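Bekitz Foundation, small grants for community learning
Progress report from the Porkum Study House
Project: Desks for home learners
Date of report: 09/10/2024

1. What we promised

In our application we wrote that we would make complete study desks for people who learn at home and have no fixed place for it. A complete desk in our meaning is the table itself, a protection for the table top, a lamp, a computer and the small things which go with the computer. Your grant pays for the lamps, the mats and the repair of used laptops. The tables were already ours from the old Munasinghe reading room, so they do not appear in the budget.

2. Where we are now

We have 15 desks planned for this first year. The tables are all cleaned and stand in the long room on the first floor. Some of them had deep scratches and old ink, and for this reason we decided to cover them with brown paper mats. At first we wanted felt, but felt was more expensive and it keeps the dust. The paper can be changed when it becomes dirty, and a person can also write a note on it, which our learners seem to like very much.

The laptops came later than we expected. We had hoped to receive them in March, together with the chargers, but the firm Hirell first delivered the chargers and then for a long time nothing. I wrote to them several times. Now the laptops are here and most of them work well. Two have a weak battery and will stay connected to the wall during use. I do not think this is a big problem for a desk which is not moved.

3. Money

Up to today we have spent 428 pounds on lamps and mats and 821 pounds on the repair of laptops. What remains for this year is 279 pounds. I would like to ask if we may use this rest for extension leads. The room has few sockets and they are all on one wall, and I did not think of this when I made the first budget. It was my mistake. The receipts are in the folder which we send by post.

4. What we learned about the arrangement

We tried different ways of putting the things on the table before we chose one. When the lamp stood at the right side, the hand of a right-handed person made a shadow exactly where she was writing. So the lamp goes to the left, and the mouse with its pad goes to the right of the laptop. For left-handed learners we turn everything round — this takes only a minute, but somebody has to remember it.

The lamp cable is still a difficulty. It is longer than we need and it lies on the mat in a loop, where there should be space for a book. We will try small clips under the table edge. I also asked if the lamps exist with a shorter cable, but they do not.

We keep the laptop closed when the desk is not in use. The wireless mouse stays on its pad, so that we see quickly if one is missing. With the first trial desks we put the mouse in a drawer, and then people were looking for it every morning.

The arrangement we use, with lamp, closed laptop, mouse pad and mouse on the brown paper mat:
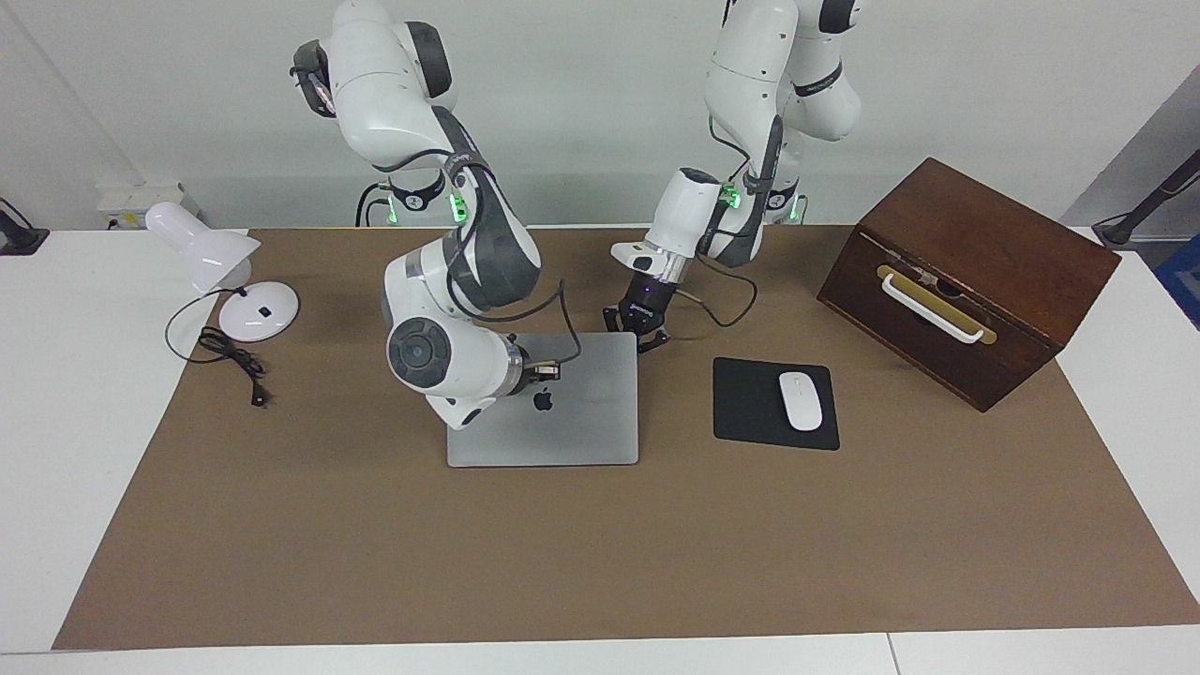
5. Next steps

The extension leads come first, if you agree with the change in point 3. After this we will fix the cable clips and print a short card for each desk, which explains how to switch on the lamp and where to leave the mouse. The card will be in simple language and large letters.

We would also be glad to know if the next report should have the same form as this one, or if you prefer a separate page for the costs.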